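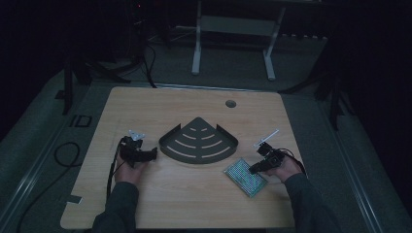
I got to the Skolari open house at 7, which gave me time for a cup of coffee before the talks. It was April and still chilly out, so the hall filled up fast!

My favorite stop was the bathroom hardware table. They had a quarter-circle corner shelf out, dark gray sheet metal with curved slots running across it in rows (I've wanted one of these for my shower for ages). Halldóra Thoroddsen walked us through how the slots let water drain, and then we wandered off into a long chat about soap scum – everybody had an opinion. The little lips along the two straight edges are a nice touch, since my shampoo always ends up behind things.

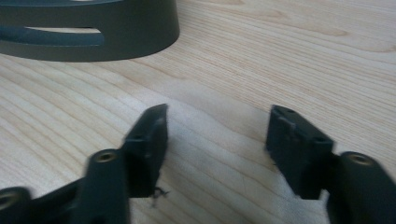

Does a slotted shelf still need cleaning? It does, a quick rinse and a wipe along the slots every week or so is enough.

I stayed for Dineo Radebe's talk on metal finishes, grabbed a catalog and missed my bus. The next one was 5 minutes behind it, so no harm done – I'm going again next year.

Print this page | E-mail this page

Recent visits
Billum spring fair
An afternoon at Tanov
Coat hooks, towel bars and other small stuff

Contact | Copyright Þórey Steinarsdóttir | Back to top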